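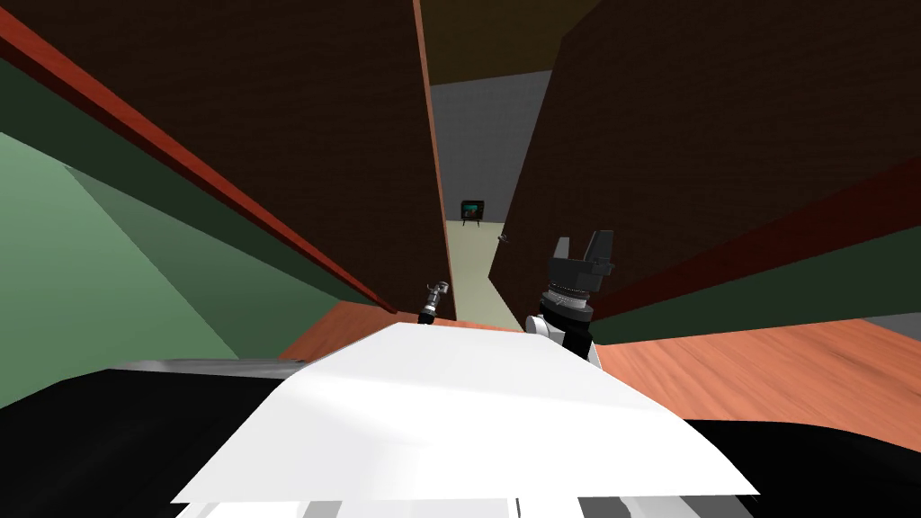 Section 4. Driving the Robot Through the House and Setting Up the Gripper View

Welcome back! If you have made it through Section 3, the simulator opens without complaint on your laptop and you have a Traria login that works. From here on we are in the practice house, and everybody in the club, from the brand-new sixth graders to the seniors who have been at this for years, starts with the same two exercises. Please don't skip the first one, even if you have done plenty of driving games at home. The robot is wider than it feels, and a doorway that looks generous from the couch can be a snug fit once you have a pair of arms to bring along with you.

Before you begin

Close your browser tabs and any other games, and plug in the charger. The house takes a good deal of memory, and the older club laptops slow to a crawl on battery. If you share a laptop with a partner, agree now on who drives first – you will be swapping at step 8.

4.1 Through the passage

1. Start Traria and choose Club Houses, then House 36. Wait until the floor has its wood grain before you touch anything. If you start driving while the floor is still plain, the controls lag behind your hands.

2. Press H to switch to the head view. You will be looking forward over the robot's own body, with the arms ahead of you.

3. Raise both arms to the travel pose with the T key. Let them finish moving.

4. Line up with the passage. Use short taps on the left and right arrows, and look at the gap on both sides, please, as most of us have a favorite side and forget the other one.

5. Set the speed slider to its lowest mark and drive forward. Stop whenever you feel unsure. There is no prize for speed in this exercise, and Ms. Menon has been known to give the warmest praise to the slowest driver in the room.

6. Keep going until the whole robot is clear of the passage, then press the space bar to stop.

Note: If you bump a wall, the run is not ruined. Back up a little, straighten out, and try again. Your log will show the bump as code 51, and we would much rather see a page of 51s with a finished run at the bottom than a log that stops halfway.

Caution: Do not press R (reset) while an arm is moving. The simulator may freeze, and you will lose whatever you haven't saved. Code 509 means this has happened to you. Close Traria completely, open it again, and start from step 1.

4.2 The gripper view

Now we get to my favorite part, and the part that takes the most patience!

7. Save your run with your first name and the house number, and leave the robot where it is.

8. Swap drivers if you are working in pairs.

9. Press G to change to the gripper view. The picture will change very suddenly, so take a moment to get your bearings before moving anything.
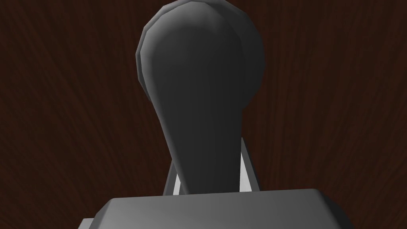 10. Tap the O key to open the fingers and the C key to close them, one tap at a time, until you can tell which way each tap is going to move them without having to think about it.

11. Turn the wrist slowly with Q and E. New drivers often think the room is spinning. Your view is fixed to the gripper, so when the wrist turns, everything behind the fingers seems to turn the other way. Give it a few minutes and your eyes will settle down.

12. Press H to go back to the head view and find the same gripper from there. Go back and forth between the two views until you feel comfortable.

Note: In the gripper view it is very hard to judge how far away a surface is. Anitha Thomas, who wrote our first practice sheets, taught everyone to move a little, stop, check the head view, and move again. It sounds fussy – it is fussy – and it saves an awful lot of bumping.

13. Save again, and copy the log into your folder on the club drive. Logs are trimmed to 500 lines, so save each exercise under its own name if you want to keep all of it.

If the gripper view comes up black, ask Sumathi Menon or one of the senior members to check the graphics setting on your laptop. It is in the second menu under Display, and it likes to switch itself off after an update.

Once both runs are in your folder, go on to Section 5, where we pick up our first object.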